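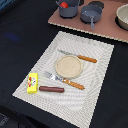
Play food table setting – how do you keep it laid out??
Posted by Comus, 9th June

Running a pretend cafe table for the little ones at our toddler group. One placemat, plate, toy knife and fork with orange handles, bit of pretend food. Looks lovely for 5 minutes then the mat has slid off sideways and the fork is under a chair.

Also not sure which side things go, the kids are 3 and just copy whatever I do so want to get it right. And how to wash the mat? Woven, pale, ripply pattern. Got it in April and worried it will go grubby quick. Dark cloth underneath if that matters.
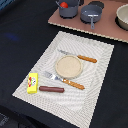
Toy knife and fork, plate, yellow packet and sausage on the mat.

Fahmy
Fork left of plate, knife right, blade facing in to the plate. Handles towards whoever is sitting down. Food doesnt matter, put the sausage ON the plate though, otherwise they never use the plate.

For the sliding – non-slip drawer liner, cut it a bit smaller than the mat all round so it doesn't show. Done ours that way for 2 years. Cloth needs clipping at the table edge too or the whole lot goes together.

Washing, depends what its made of. If it's the plastic weave sort then warm water, drop of washing up liquid, soft nailbrush, dry flat. Don't fold it or you'll have the crease forever. Check for a label frist.
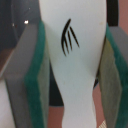 Cerkico
What Fahmy said but skip the cloth altogether?? We did. Much less slipping.

Asatance
I'd keep the cloth, hides the table marks. What worked for us was drawing round the plate, knife and fork on a bit of card and popping it down as a template, kids match the shapes and lay it themselves. We had 7 doing it in turns last time, no fights. Well one.

Don't use blu tack on a woven mat, gets in the gaps and wont come out.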